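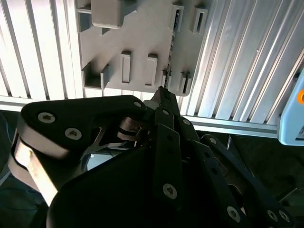 Wrist camera view, gripper at the gray holder. Fingertip at the lower edge.

Nunora Contact — approach and touch planning for wrist-camera arms

Software only. Runs next to your existing arm controller, takes the wrist stream, gives back short motion segments. Made for the last stretch of a move, where the arm is close to the part and the fingers block half of what the camera sees.

What it does
Masks the gripper out of the image from your own finger model, so black links don't get picked up as part edges. Fits the part outline from whatever is left. Plans the final approach in small steps and re-checks the fit after each one. Stops on contact if you have force readings, stops on distance if you don't.

Shiny backgrounds
Ribbed aluminum used to be our worst case. Bright lines everywhere, all of them straight, and the old edge finder loved them. Version 4 has a repeat-pattern filter that drops evenly spaced ribs before fitting. Works at an angle too. Turn it off for parts that have ribs of their own, see the Ruddock sample project.

Small features
Tabs, slots, narrow channels. Mark the ones you care about in the part editor and give each a weight. Anything unmarked is still used for collision checks, just not for alignment. Slots with something dark behind them are fine. Very shallow slots, add a second view.

What's in the download
Planner and perception service
Part editor (desktop)
Replay viewer — scrub a logged run, see mask, fit and planned path together
18 sample parts, incl. brackets and clip holders
Command line tools for batch calibration

Needs
Linux PC, 12 GB memory or more. Arm controller that accepts streamed joint targets. Hand-eye calibration done beforehand, or use ours, takes around 103 seconds on the sample cell. One camera at the wrist is enough, a fixed one is optional.

Known issues
Replay viewer loses the mask layer if you resize the window while its playing. Reopen the log.
Finger models with mirrored links import with one side fliped. Fix comes in the August build.
Contact stop ignores the speed limit set in the part editor, set it in the planner config instead.

Licensing
Per arm, not per camera. Zorndale customers on the older Ziltia planner can move over and keep there part files, the importer handles them. Trial license runs the full feature set, logs included.

Questions before ordering
Wiremu Hinds, integration desk. Send a short log from your wrist camera and the finger model if you have it — saves a round of emails. Calls Monday afternoons.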